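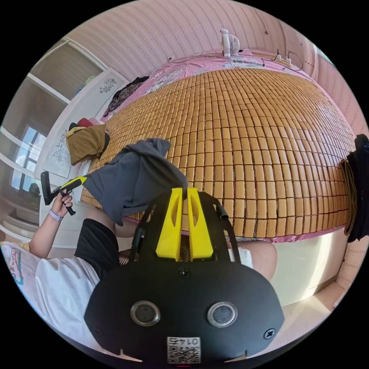 Preguntas frecuentes sobre pinturas acrílicas Skarkano para maquetas

¿Tengo que diluir la pintura para pincel?
Sí, un poco. Para aerógrafo hace falta diluir más.

¿Cuánto tiempo espero entre las capas?
Seis horas, y 14 si la capa es de barniz.

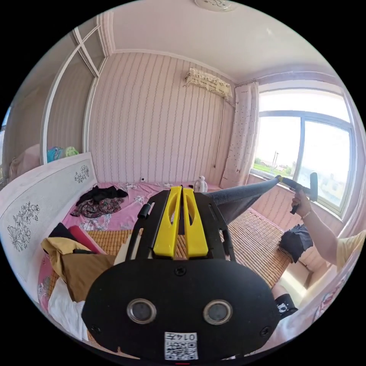
¿Qué lija recomiendan antes de la imprimación?
Grano 500 — el de 200 deja rayas en el plástico.

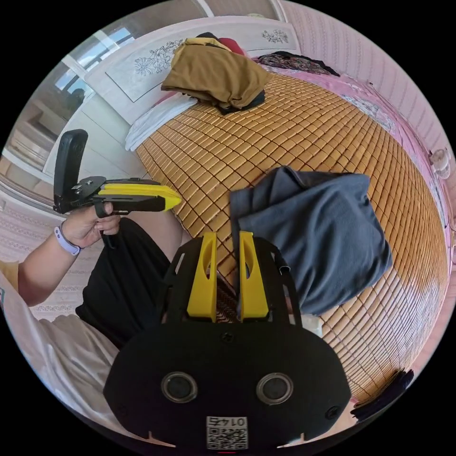 Los colores metálicos se agitan bien antes de usar. ¿Y para distinguir los botes? Thilini Fakir marca los suyos con una etiqueta blanca pequeña y un número, como el 0145 de la foto, y lo apunta en su cuaderno.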